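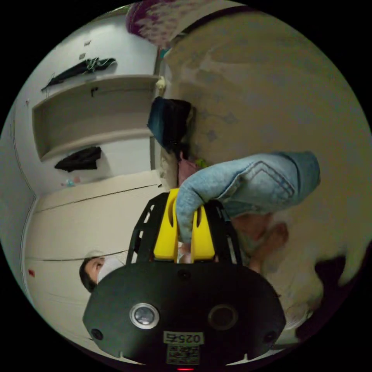

家务示教采集有了一份共用守则 Uvard与Huvine十一月起试行

用手持夹爪在普通人家里录叠衣服、收桌子、摆鞋子,这几年做的人越来越多,可是怎么进门、怎么录、录完的东西怎么放,各家一直是各家的做法。本月,做家务机器人的Uvard和做采集工具与数据整理的Huvine把两边内部用了一阵子的规定合到一起,定名《Ambrosio家庭示教采集守则》,从十一月起在两家的采集项目里试行,文本也放到了网上,谁都可以下载去看,去改,拿去给自己的团队用。

守则的正文不长,连附录在内印出来是一本薄薄的小册子,揣在工作服口袋里正好。起草小组在前言里写得挺客气,说这份东西“先求大家肯翻,再求大家照做”,所以用词尽量平常,能用一句话讲完的就不写两句,碰到要画图才说得清的地方就画图。读下来确实如此,除了讲数据保存的那一章稍微绕一点,其余部分一个刚来两天的采集员坐在楼道里等人开门的工夫就能看完。

起因说起来也很家常。Uvard去年在Giltstead一带的老小区里招募住户,请采集员上门录日常家务,前后有165户人家参加。项目做完以后,团队给每一户都打了回访电话,原本是想问问设备有没有磕碰家具,结果聊得最多的却是别的事情:有的住户说采集员人很好,就是不知道什么时候算开始录,什么时候算停,自己在旁边走来走去总有点不自在;有的住户说家里老人午睡,忘了提前讲,采集员也没问;还有一位住户说,自己叠好的毛衣被抖开又叠、叠了又抖开,来来回回许多遍,最后放回去的位置跟原来不一样,找了好半天。这些话听上去都是小事,可是一条一条记下来,也攒了厚厚的一叠。

Huvine那边遇到的麻烦又是另一种。他们收到的片段来自好几个团队,同样是“把裤子叠好”,有人从衣服摊平开始录,有人从衣服还团在一起就开始录,有人中途换了手,有人录到一半停下来接电话又接着录。负责整理的同事在一批2000段的衣物类片段里做过一次清点,需要退回去补说明的有400多段,里头大部分动作本身没有什么毛病,缺的只是几行字:在什么样的房间,从什么状态起手,中间停没停过,用的哪一只夹爪。补这几行字比重新录一遍还费劲,采集员往往早就记不得了。

两家坐到一起,把住户的意见和整理人员的意见摊开一对,发现能合并的地方很多,于是就有了现在这份守则。

守则的第一部分讲进门之前和进门之后。采集员要在约定时间之前把当天要做的活儿用文字发给住户,写清楚会用到哪几个房间、会碰哪些东西、大概待多久。到了以后先坐下来,把同意书再念一遍,念的时候家里凡是在场的成年人都要能听见。有老人、小孩或者宠物的,要问一问作息。住户说哪个柜子不开、哪张床不用,就在当天的任务单上划掉,用不着问原因。同意书可以随时收回,哪怕录到最后一段也可以,已经付给住户的酬劳不往回要。

关于人脸,守则写得比较细,也是讨论时间最长的一节。夹爪上的镜头视野很宽,手腕一转,原本站在身后的人也可能进到画面里来,光靠提醒大家站远一点是不够的。守则最后定下来的办法分两步,现场一步,回去一步。现场这一步,采集员开始前要告诉在场的人镜头大致能看到多大的范围,请不愿意入镜的人到另一个房间,愿意留在同一个房间的,可以戴口罩,也可以不戴,由本人决定。回去这一步,凡是画面里出现人脸的片段,在交给整理人员之前都要先做遮挡处理,戴了口罩的同样要处理,眼睛和额头部分也算在内。墙上的合影、冰箱上的便条、桌上的信封和药盒,也照这个规矩来。

第二部分讲夹爪。每一只夹爪都要有编号,编号和对应的二维码贴在外壳上看得见的地方,录制之前先扫码登记,一只夹爪在同一时间只能登记给一个人。标签磨花了、翘边了,要当天换新的,旧标签撕下来贴在登记本上,不能两张叠着贴。指示灯在住户面前要亮着,不得用胶带遮住。守则还要求采集员在开始之前给住户演示一次指示灯在录制和停止时分别是什么样子,让住户自己看着灯就明白现在是不是在录。回访里说“不知道什么时候算开始”的那几位住户,后来被请去看这一节的草稿,据说点头点得很痛快。

夹爪的手指部分是易损件,守则给出的办法是每换一户就检查一遍,看有没有裂口、毛边和松动,夹过厨房里的东西以后不能直接去夹衣物,要擦干净或者换一副。擦拭用什么、擦几遍,各团队可以自己定,但是要写进登记本。起草小组本来想把清洁用品也统一下来,后来考虑到有的住户对气味敏感,有的住户家里有婴儿,就把这一条改成了“征得住户同意后使用”。

第三部分是衣物类任务的录制要求,篇幅占了整本册子的差不多三分之一,也是一线采集员最关心的。叠衣服看着简单,真要录得能用,讲究还不少。守则要求每一段都从一个说得清楚的状态起手,比如“摊平,正面朝上”或者“随手放下,没有整理”,在录之前就把起手状态选好填进表里。牛仔裤、厚外套这一类有分量的衣物,夹起来以后会往下坠,裤腿会自己卷过来搭在夹爪上,采集员遇到这种情况不必停下来重录,照平时的习惯处理就好,在备注里写一句“有缠绕”即可。守则在旁边特地加了一行小字,说这样的片段很有用处,请大家不要删。

讲到另一只手能不能帮忙,各家的做法原来差得最远。有的团队规定空着的手必须背在身后,有的团队完全不管。守则取了一个居中的办法:任务单上分“单夹爪”和“夹爪加徒手”两种,选了哪一种就一直用哪一种,一段之内不换。选“夹爪加徒手”的,徒手可以扶、可以抻、可以抹平,不过不要用手直接从夹爪里把衣物接过去,需要换手就先放下。

镜头的角度也提到了。人的手腕是活的,录出来的画面歪着、横着甚至倒过来都很常见,守则明确说这不算缺陷,采集员不用为了让画面端正而别着手腕干活。以前有团队拿画面正不正来给采集员打分,弄得大家胳膊酸得不行,动作也僵,守则把这一项从评分表里去掉了。真正要避免的是镜头被衣物整个盖住很长时间,还有动作太快,快到连自己回头看都认不出夹的是哪一个角。

房间怎么收拾,守则的说法很体贴:不用收拾。柜子上堆着什么、墙上挂着什么、地板有没有磨旧的痕迹,都照住户平时过日子的样子来。采集员只需要把容易绊脚的东西和贵重的小物件请住户自己挪开,别的一概不动。以前有采集员好心替人家把搭在外面的衣服都挂进了衣柜,住户回来反倒不高兴,这一类的事情守则里也写上了,放在“常见的好意”这一小节,读着让人会心一笑。

录完之后的恢复工作单独列了一页。动过的衣物要放回原处,原来是叠着的就叠着放回去,原来是挂着的就挂回去,记不清楚的当面问住户。当天用过的衣物里如果有掉扣子、拉丝、沾上污渍的,要主动说,哪怕觉得可能本来就这样,也要说一声。赔偿的标准由各团队事先跟住户讲好,写在同意书的背面。

第四部分讲采集员自己。这一部分在最初的草稿里没有,是试用期间采集员们提意见加上的。手持夹爪拿在手里时间一长,虎口和小臂都吃力,夹爪越往上举越累。守则规定连续录制之后必须休息,休息时间照样计入工时,单日的录制段数由采集员和带队的人一起商量,不设最低数。弯腰在床边、地板上干活的任务,跟站在桌边干活的任务要搭配着排。采集员感到不舒服可以当场停下,任务单上有一个专门的格子,打个勾就行,不用写理由,也不影响当天的酬劳。

还有一条是关于上门人数的,要求至少两个人一组,其中一人负责跟住户说话、看着环境,另一人专心录。人手紧的小团队可能觉得这一条有点奢侈,起草小组在问答里也承认成本会上去一些,不过他们从试用的情况看,两个人一组出门,落在住户家里的充电线都少了。

第五部分是数据的保存和删除,这里的话稍微硬一些。原始片段在遮挡处理完成并核对之后,未遮挡的版本要删掉,不能因为“以后可能有用”就留着。住户要求删除自己家的片段,团队要在约定期限之内办完,并且告诉住户办完了。跟其他团队交换数据的,要先看同意书上写没写可以交换,没写就不能换,回头补签也可以,但要由原来那个团队去联系住户,不能把住户的电话转给别人。每段数据随附一张说明卡,写明夹爪编号、任务名称、起手状态、中间停顿、有没有缠绕或掉落,住户的姓名和门牌一律不写。

守则在正式发布之前先在两家内部试用过一轮,试用结束后收回来的意见单一共582张,采集员写的占多数,住户写的也有一些,另有几张来自整理数据的同事。起草小组把意见单按章节分开,能改的就改了,一时改不了的列在附录里,连同为什么暂时没改也一并写上。比如有人提出希望统一夹爪的握把尺寸,手小的人现在拿着偏大,这牵涉到模具,Huvine答应在下一版的夹爪里提供两种握把,眼下先给手小的采集员配加厚的防滑套。又比如有人问能不能把说明卡做成语音填写,腾不出手来打字的时候可以念,这个功能已经在做,年内会先给衣物类任务用上。

意见单里也有唱反调的。有采集员觉得一段之内不许换手太死板,平常叠裤子谁会那么规矩;也有整理人员觉得“有缠绕”三个字太笼统,最好能写清缠在哪一边。起草小组把这两条都留着,打算试行一段时间再看。从附录的口气里读得出来,他们自己内部对换手这件事也还没有说拢。

至于这份守则的约束力,前言里讲得明白,它是两家公司愿意遵守的做法,不能代替当地关于个人信息和劳动保护的法律,两边有出入的地方以法律为准,守则只能比法律更严。其他团队愿意采用的,不需要申请,也不收费,改动之后再发布的请换一个名字,免得住户看混了。愿意把改动寄回来的,起草小组会逐条回复。

Giltstead的老住户们这一回也没有落下。Uvard把守则里跟住户有关的几页单独抽出来,排成了一张大字的折页,字号放得很大,戴不戴老花镜都能看,参加过采集的人家每户送一份。折页的最后留了一块空白,请住户写上自家的特别嘱咐,比如进门换哪双拖鞋,猫怕不怕生,阳台门要不要关,采集员进门之前先读这一块。

试行从十一月开始,先覆盖衣物和桌面整理两类任务,厨房类的任务牵涉到刀具和明火,另有一份草稿还在讨论。线上说明会定在本月下旬,晚上七点开始,讲完以后会留出时间答问,报名入口在守则下载页的底部,采集员、住户和同行都可以参加,听不了直播的可以过后看文字记录。意见单也继续收,纸的、电子的都行,写得潦草一点也没有关系。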